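Brophy Lab teaches robot hands to hold odd shapes using simulation alone

CLOKSTEAD, July. Our robotics researchers at Motmont are very happy to share a new training method called Brundeo, which helps a two-fingered gripper decide where to take hold of things it has never met before. We worked on it for a good long while, and we couldn't be more pleased to see it out in the world!

Brundeo learns entirely in simulation. It practiced on 296 computer-made shapes, many of them rounded or creased or just plain awkward, and was then tested on 101 new ones, with 200 tries for each. Between tries the lighting and the backdrop change, so the system learns to pay attention to the shape itself (walls and tabletops can be surprisingly distracting). 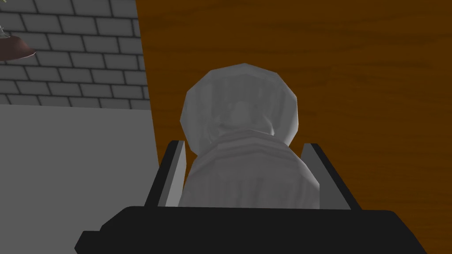 Brophy Lab for Robot Learning, Motmont
In simulation, the gripper holds a pale gray shape upright between its two fingers, with a rounded top above a wider body. Curves like these leave fewer flat places to grip, and they were the ones we kept coming back to. The team plans to share the training shapes with other labs, and we warmly welcome questions from teachers and fellow researchers.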